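# Teaching a robot to cross a square: a chat with Rami Rawashdeh

December 28, 2018

I'd been bugging Rami Rawashdeh for an interview since April, and he finally gave in over the holidays, probably because the lab was quiet and I promised to bring lunch. He works on outdoor navigation at Skamthorpe, and his project, Wimon, is all about getting a ground robot to find its way over big paved spaces using one camera and not a lot else.

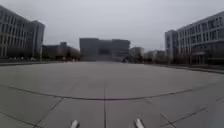 My first question was the obvious one. Isn't a big open space the easy case? You just go straight, right?

Rami laughed at me (fair enough). "Everyone says that! And if you only care about not hitting things, sure, it's easy. But try asking the robot where it is. In a corridor there's always a wall a metre or two off. Out in the open your walls are way over there, and you can drive for ages before they look any different."

So the trick, he told me, is to look down. Paving has joints in it, and the joints make a pattern. Some are straight, some are curved, some come in at funny angles, and the same pattern doesn't come up again very often. Wimon picks out those dark lines, works out how they'd look from straight overhead, and matches them against a map it built on an earlier drive. The buildings still get used, but mostly for heading.

"The rooflines are great for telling you which way you're pointed," he said. "They're hopeless for telling you if you've moved half a metre. The seams are the other way around, so we let each one do the job it's good at."

I asked about cracks and stains, because the concrete near my place is more patch than slab. He got quite excited about that one. The first version treated every dark mark as a joint and got horribly lost. Now a line has to stay put over 18 frames in a row, from a moving robot, before it's trusted. Smudges tend to drop out. Long cracks sometimes get through, and he's decided he doesn't mind. "A crack's still a landmark. It'll be there tomorrow."

And the weather? I'd assumed sunshine was best, but he'd take a dull grey sky any day. Shadows have hard edges, and a hard edge on pale concrete looks an awful lot like a seam. By mid-afternoon they've swung around and the map's wrong.

The numbers, then. The team did 40 crossings with the seam matching switched on, on a route of roughly 600 metres there and back. The average error at the finish was 17 centimetres. With the matching off and only wheel odometry to lean on, it was metres, and he wouldn't give me a tidier figure than that. "It depends how much it turned. Some runs were okay and some were embarrassing."

He's careful about what it all means, too. All those crossings were on concrete slabs. Brick is a worry, as every joint looks like its neighbour, and snow would finish the method off completely. (I did mention that we get a bit of snow. He's aware.) A colleague at Norðdahl wants to try it with a second, lower camera, and Rami's keen, though he'd like the one-camera write-up out the door first.

We'd run out of sandwiches by then, so I asked what he's doing next. Brick, he said, and he didn't sound thrilled. "I've been walking around with my head down looking at footpaths for months. My family won't go anywhere with me."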